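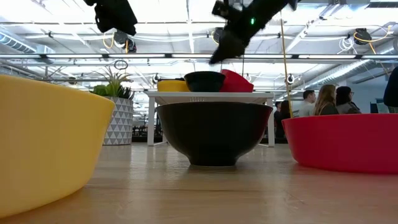

# Hevgate sets new labeling rule for plastic tableware

Sellers of plastic bowls, plates and cups in Hevgate will have to state a maximum food temperature on every item from June, under a rule adopted by the city's consumer standards office on Monday. The figure must be molded or printed on the underside of the piece. A paper sticker or a line on the outer carton will no longer meet the requirement.

The rule covers all reusable plastic articles sold for serving or mixing food. Single-use items are excluded, as are storage boxes with lids, which fall under an older city standard. Items already in household use are not affected.

Under the present system, a seller may describe a product as "suitable for hot food" without giving a number. The office said in its notice that the phrase has been applied to products with very different limits. In a market survey carried out over the winter, inspectors bought 508 articles from shops, street markets and online sellers serving the city. Of these, 55 carried a temperature limit on the article itself. A larger share had a limit on the packaging, often in small type and in some cases only in a language other than English.

Rupert Prantl, who heads the technical section of the office, said the packaging is normally thrown away on the day of purchase.

"The bowl stays in the kitchen for years and the box is gone by the evening," Prantl said. "If the number is on the box, then for most of the product's life there is no number."

## Test method

The limit shown on an item must be supported by a test report. The office has adopted a method developed at its Carnimthorpe laboratory, in which the article is filled with heated water to two thirds of its capacity, held for a fixed period, emptied and left to cool. The cycle is repeated, and the article is then checked for changes in shape at the rim and base. A second sample is filled with a warm, mildly acidic liquid, which is analyzed for substances released from the plastic.

An article passes at a given temperature if both samples stay within the permitted values. The manufacturer may then declare that temperature or any lower one. Declared values must be given in degrees Fahrenheit, with Celsius allowed as a second figure.

Colored plastics are treated separately. Each color in a product line counts as its own article for the release test, on the grounds that different pigments are added in different amounts. The shape test need be done only once per line if the base resin and wall thickness are the same. Trade groups had asked for a single test per line in all cases, and the final text meets that request only in part.

Melamine pieces are subject to one additional condition. They must carry the words "not for microwave use" next to the temperature limit, in letters of the same height. The office said this wording had been optional in the earlier draft and was made compulsory after comments from hospital and school kitchens.

## Cost to sellers

Opinions on cost differ. Lundgren, a wholesaler that supplies independent kitchenware shops in the region, said in a written comment that a full set of reports for one line in several colors would cost it $4,000 at current laboratory rates, before any change to the molds. The company said it would probably reduce the number of colors it offers and keep those that sell in volume.

Stirora, which makes mixing bowls and serving bowls at a plant outside the city, said it already molds a limit into the base of its larger sizes and expects to extend the practice to the rest of its range. A change to a mold insert is a small job when it is scheduled with other maintenance, the company said, but it asked for more time on items made with older tools that have no removable insert.

The office granted part of that request. Articles made with fixed molds may use a permanent printed mark until the mold is replaced. The print must remain readable after repeated washing in a commercial dishwasher, and the seller must keep proof of this on file.

Small importers may rely on a report commissioned by the original manufacturer, provided the laboratory is on the recognized list. There are 11 laboratories on the list at present. Applications from others are open and will be reviewed in the order received.

## Enforcement

Stock already on shelves when the rule takes effect may be sold off without the mark, but sellers must show the limit on a sign at the point of sale if the manufacturer has declared one. Online listings must give the figure in the product description, above the price or directly beside it.

Inspectors will issue a written notice for a first breach. A second breach involving the same article can lead to its withdrawal from sale in the city. The rule sets no fines, and the office said that any change on that point would require a separate decision.

Prantl said the office would repeat its market survey a year after the start date, using the same types of outlet, and publish the results together with the raw test data. He added that glass and ceramic tableware had been considered but left out of the current text. A separate working paper on glazes is in preparation at Carnimthorpe, with no date set for publication.

The full text of the rule, the test method and the list of recognized laboratories are available at the office's public counter and on its website. Questions from sellers should be sent in writing to the technical section.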